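The Wooden Tray on the White Table — A Small Gallery

Posted 24th September

Welcome, and come on in! If you've been reading along since June, you already know that I have a weakness for trays. It started with a tea tray that I inherited with the house in Bretell, and it has grown from there into something that takes up most of a closet and a fair bit of the space under the spare bed. I have trays for breakfast, trays for mail, trays for seedlings, and one very battered tray that does nothing at all except lean against the wall in the hallway and look nice when the light comes through the door.

So this page is for the tray people, and for anybody who wrote to me after the last gallery wanting to see more of wooden trays on a plain white tabletop. There were more of you than I expected, and I loved every one of those messages, even the one that went on for three pages about beeswax (especially that one, really).

I should say right at the start that this is a small gallery. The last one, the big Toltero page, had 15 pictures on it and took me the better part of a week to put together, and several of you told me it would hardly load on your phones. I've kept this one short and let myself ramble in between instead, which I'm told is what some of you come for anyway.

A word about white tables, too. For years I did everything on a dark oak table, and I loved that table, but wood on wood is a hard thing to look at for long. The edges get lost. A warm-colored tray wants something pale and quiet underneath it, and once you've seen it that way it is hard to go back. If you don't have a white table, a sheet of white poster board from the drugstore does nearly as well, and you can roll it up and put it away when company comes.

First up, then, an orange-tan tray with the grain showing clearly and a nicely rounded corner. I do like a rounded corner. A square one always finds your hip sooner or later when you're carrying the tray through a doorway with both hands full.

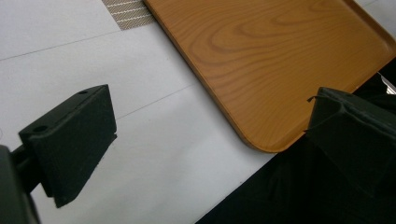 Should a wooden tray be oiled or left bare?

It depends on what you plan to put on it. A bare tray is fine for letters, keys, yarn and other dry things, but if cups or plates are going to sit there, a food-safe oil rubbed in with a soft cloth will help keep rings from setting in. Put on a thin coat, let it sit, wipe off whatever the wood hasn't taken up, and do it again when the surface starts to look dull. A tray that already has a varnish or lacquer on it doesn't need oil, and the oil will only sit on top and feel sticky.

While we're on the subject of care, I'll pass along the few habits I've settled into over the years. I wipe my wooden trays with a damp cloth and dry them right away with a clean dish towel. I never leave one standing in the sink, and I never, ever put one in the dishwasher — I did that exactly once, to a lovely little maple tray, and it came out shaped like a potato chip. It lives in the garden shed now and holds seed packets, and it seems happy enough out there.

For storing them, I stand mine on edge in an old record rack. Stacked flat they scratch each other, and of course the one you want is always at the bottom of the pile. If you do have to stack them, slip a piece of felt or an old flannel pillowcase in between. The record rack cost me five dollars at a yard sale and it has been the best tray storage I've ever had, better than the fancy upright sorter I ordered from Skiltia, which was handsome but wobbled whenever I so much as walked past it.

People often ask me what a tray is good for if you don't carry drinks around on it all day long. My answer is that a tray makes a place for things. Put a few loose bits on a table and they look like a mess, but put the same bits on a tray and they look like they belong together, and when you need the table back you can lift the whole lot away in one go. I do my mending that way, with the thread and the pins and the half-finished sock all on one tray, and when it's time for supper the whole business goes up on top of the bookcase until the dishes are done.

The same goes for children's crafts, if you have little ones visiting. Give each child a tray and the beads mostly stay put. I say mostly! I was still finding beads in the rug well after the last visit, and I expect there are a few more down there yet.

My other piece of advice is to leave some room around a tray when you set it down. I used to push mine right up against the wall to save space, and then I could never get my fingers under the far side to pick it up again. Give it a bit of open table and it is easier to lift and, to my eye, a good deal prettier.
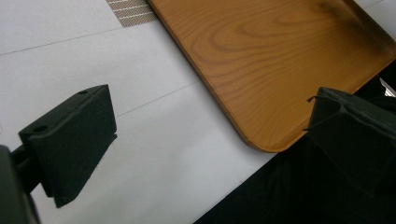 Wooden tray on the white tabletop, with plenty of open table beside it.

I've had a few questions about where to find trays like the ones I show on these pages. The little secondhand shop next to the Trịnh bakery is still my favorite place to look, and I rarely come out of there without something under my arm (and something in a paper bag from next door). Look at the underside before you buy. You want to see that the bottom sits flat, and if there are handles, give them a gentle tug. A scratch or two doesn't bother me, but I put back anything that rocks when I set it down on the shop counter.

The guestbook is open again after the trouble over the summer, so please do leave a note. The counter at the bottom of the page says 1,041 visits to the tray galleries so far, which tickles me no end, and 291 of you have signed up for the letter. The next gallery will be baskets, if I can get them all dusted in time.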